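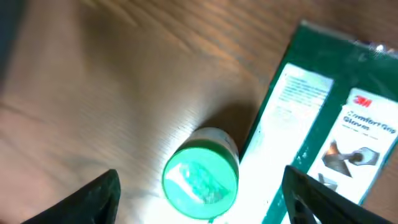
Junley opens home first-aid refill counter in July

For immediate release

Junley, the household shop run by Desta Demissie and Yabsira Degefa, is opening a refill and sorting counter for home first-aid boxes this July. Bring your box, tin, carrier bag, whatever its kept in. Staff will tip it out on the table with you, go through the lot, bin what's out of date and write a short list of what's missing.

No booking. Doors 9am, last box taken at 4.30pm. A sort-through is free, refills are charged at shelf price.

The counter follows a trial in the back room at Camier, where 134 boxes were checked over 7 weeks. Most common find: dressings past their date. After that, tubs with the label rubbed off and packets opened and never used up.

"People keep one drawer for everything, batteries, plasters, string," said Desta Demissie. "We sit down, we go through it. Takes 30 minutes, less if you don't chat. Most people chat."

Raudsepp has built the shelving and the long table. Printed checklists, 800 of them, are free to take away while they last, large print on request. Schools and clubs can ask for a bundle but please ring first.

Please note staff cant give medical advice and can't take back prescription medicines. Those go to your pharmacy.

Obsa Nigatu will run the counter on opening morning, with Mojtaba Ranjbar covering afternoons.

Press contact: Aksel Ásgeirsdóttir, Fillance, for Junley. Interviews by arrangement, mornings best.

Ends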